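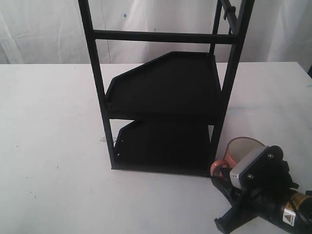 # Plandeden Household Storage Survey

Plandeden is a small set of answers to a paper survey on how people store food, tools and cleaning things at home. It covers households in two neighbourhoods, Clarurura and Bulmont. The answers were typed up by hand and are shared as plain CSV files.

Maintained by Aníbal Palomino. Survey form written by Ignacio Quintanilla.

## Contents

- `households.csv` – one row per household
- `places.csv` – one row per storage place named by a household (cupboard, shelf, shed, under the stairs and so on)
- `items.csv` – one row per kind of thing kept in a place
- `form.txt` – the wording of the survey form
- `changes.txt` – corrections made after the first release

The first release has 100 households. Each was asked to name up to 12 storage places. Most named far fewer.

## Columns

`households.csv`

- `house_id` – a number with no meaning outside these files
- `area` – `C` for Clarurura, `B` for Bulmont
- `people` – number of people living there, children included
- `home_type` – flat, terraced, detached or other
- `has_outdoor` – yes if there is a shed, garage, balcony or yard used for storage

`places.csv`

- `place_id`, `house_id`
- `place_words` – what the person wrote, spelling left alone
- `place_group` – our grouping, one of 7 values listed in `form.txt`
- `shared` – yes if neighbours also use it

`items.csv`

- `item_id`, `place_id`
- `item_words` – what the person wrote
- `how_often` – daily, weekly, monthly, yearly or never

Blank cells mean the question was left unanswered. A dash in `how_often` means the answer could not be read.

## How the answers were collected

Forms went through letterboxes in June and were picked up in person. People who wanted help filling in the form could have it read out to them, and those rows are not marked separately. The Bulmont forms had a printing fault on the second page, so `shared` is blank for 40 of the households there. We did not go back to ask again.

Typing up was done twice by different people and the two copies compared. Where they differed we went back to the paper.

## Known problems

- "Pantry" and "larder" were grouped together. Some people use both words for different places in the same home.
- Flats are under-represented in Clarurura. Several blocks have locked front doors and we could not reach the letterboxes.
- `how_often` was answered for the whole place by some people and for each item by others. Treat it with care.
- A few people listed things they meant to throw away. These are left in.
- Home type was chosen by the person answering. Two homes in the same building can have different values.

## Privacy

Names, street names and door numbers were removed before typing. Answers that mentioned money, medicines or where keys are kept were taken out completely, and the row was kept with the words blank. If you think a row points to a real household, please tell us and leave it out of anything you publish.

## Use

Free to use for teaching and research. Please name the survey and say which release you used. The files are too small to say anything about storage habits in general – they describe the homes that answered and no others.

Corrections can be sent to Aníbal. He goes through them on a Friday and adds the accepted ones to `changes.txt`.

Related

- Ñahui Kitchen Words List
- Clarurura Shed and Garage Notes
- Bulmont Letterbox Survey, blank forms
- Typing up paper forms: a short guide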